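Media Handling and Storage, Unit 6
Handout: Sorting and casing optical discs on a bench
Instructor: Gangadharan Iyer
Lab contact: Chin-lung Siu
Issued 03/09/2019

Read before the bench session. Bring the Unit 2 handout on labeling; the shelf codes in it are used again in section 5.

1. Scope

This unit covers the manual handling of discs in hard plastic cases: laying cases out, opening and closing them, moving a disc from one case to another, and returning the cases to storage. Soft sleeves and spindle storage are in Unit 7. Reading the discs, error scanning and copying are not covered.

The material worked on in this unit is the Nasell deposit, a set of 51 discs received in mixed cases. Of these, 34 are in cases that can be kept. The rest are in cases with a broken hinge, a missing hub or a cracked lid and have to be recased. The Gezer deposit follows the same procedure but is not used in the session.

2. Parts of a case

Terms are used in the following sense throughout the course.

Lid. The front cover. In a standard case it holds the booklet behind small tabs on the inner side.

Base. The rear half. The tray card, if there is one, sits between the base and the inner tray.

Inner tray. The molded part that carries the hub. It may be clear or opaque, and it can be removed from the base and replaced separately. Slim cases have no separate inner tray; the hub is molded into the base.

Hub. The ring of short teeth that holds the disc by its center hole. A hub with one missing tooth usually still holds. With two or more missing, replace the tray.

Spine. The narrow edge along the hinge side. On a standard case the tray card folds up to form a printed spine. Slim cases have no printed spine and must be identified from the front.

Hinge arms. The two small arms on the lid that fit into holes in the base. They are the most common point of failure. A case with one broken hinge arm is recorded as damaged even if it closes.

3. Bench layout

The work surface should be flat, clean and dry. Bare wood is acceptable for closed cases. An open disc is never set down on bare wood with the recorded side facing it. Use a mat, or leave the disc on its hub until the receiving case is open next to it.

Divide the surface into three areas before starting:

Supply area, at the back of the bench. Cases waiting to be handled stay here, in a tray or on a mat.

Working area, at the center front. One case in hand, plus the receiving case if a transfer is being made. A third case in the working area is a common cause of swapped discs.

Outgoing area, to one side. Finished cases, closed, stacked no higher than 6.

The back edge of the bench is useful as a stop for trays. A tray pushed up against a rail or a wall does not slide when something is taken out of it. Mats should lie flat, with no corner under a tray.

Lighting. Clear plastic on a pale surface is difficult to see when light falls straight down. Adjust the light until the edges of the case show. The lid and base of a clear case can look alike from above, so check for the hinge side before lifting. A dark spine strip, where the case has one, is the quickest guide to orientation.
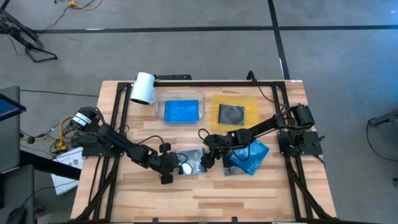
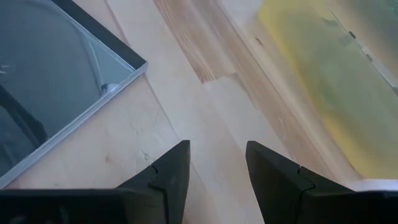
Figs. 3.1 and 3.2. Disc cases on the wood work surface: 3.1, the bench with the tray and yellow mat toward the back; 3.2, close view of the surface with a clear case at upper left.

Cases set at an angle to the bench edge are easier to pick up by a corner but harder to stack. In the working area, turn the case square to the front edge before opening it. In the supply area the angle does not matter.

4. Procedure

4.1 Picking up a closed case

Approach from the two opposite long edges. Do not press on the center of the lid; on slim cases this can push the lid against the disc. If the case lies partly on top of another one, steady the lower case first and then lift the upper one straight up. Dragging one case across another scratches both lids and can catch a hinge arm.

Empty cases and loaded cases differ little in weight. Do not judge by feel. If the lid is transparent, look for the disc. If it is not, the case has to be opened.

4.2 Opening

Place the case flat with the lid up and the hinge on the left. Hold the base down at the hinge side. Lift the lid at the opposite edge with even pressure at both corners. If one corner comes up and the other does not, close the lid and start again. Continuing from a twisted position is how hinge arms are broken.

4.3 Releasing the disc

Press the hub with one finger and lift the disc by its outer edge. If it does not come free, press again. Do not bend the disc upward against the hub teeth. Fingers touch only the outer edge and the center hole.

4.4 Transfer

The receiving case must already be open and within reach. Move the disc directly, label side up, and seat it by pressing on the clear ring around the center hole until it clicks. Turn the disc a few degrees to confirm that it is seated and is not rubbing on the tray.

Move the booklet and tray card after the disc. If the old case is slim and the new one is standard, there will be no tray card. Insert a blank one and write the shelf code on the spine in pencil.

4.5 Closing

Check that the booklet is under all its tabs. Lower the lid and press at both front corners together. A lid that springs back is nearly always caused by a booklet edge or by a disc that is not fully down on the hub.

4.6 Damaged discs

A disc with a crack at the center hole is not pressed onto a hub. Place it in a paper sleeve, put the sleeve in the outgoing area apart from the stack, and write "hub crack" on the log sheet. Surface scratches are noted but do not change the procedure.

5. Recording

Each case handled gets one line on the log sheet: shelf code, case type (standard or slim), case color, condition on arrival, action taken. Case color is recorded for the plastic itself, not for the booklet. Use the short list: clear, smoke, black, blue, other. A tinted but see-through case is entered with "tr" after the color.

The Protport labels go on the lid at the lower right corner, never on the disc. The label adhesive is not rated for discs, and an off-center label affects rotation in the drive. Old labels on reused cases are removed with a plastic scraper before the disc is moved in.

If the shelf code on the case and the code on the disc do not match, stop and leave both as found. Enter the two codes on the same line with a slash between them. Mismatches are resolved against the Jivik list at the end of the session.

6. Common faults seen in earlier sessions

Receiving case still closed when the disc is already in hand.
Disc laid on the mat label side up, then forgotten under a booklet.
Lid and base confused on a clear case, case opened upside down, disc drops out.
Outgoing stack too high, top case slides.
Mixed standard and slim cases in one stack. The two types have different thicknesses and should be stacked separately.
Color entered from the booklet.

7. Exercises for the session

Work in pairs, one handling and one recording. Change over halfway through.

a. Recase four discs from the damaged group, two into standard cases and two into slim cases.
b. Replace one inner tray without removing the lid from the base.
c. Clear the working area, return all cases to storage in shelf code order, and check the log sheet against the cases before they leave the bench.

Log sheets are handed in to Chin-lung Siu. Sheets without case type will be returned for completion. Spare inner trays are in the drawer marked Unit 6.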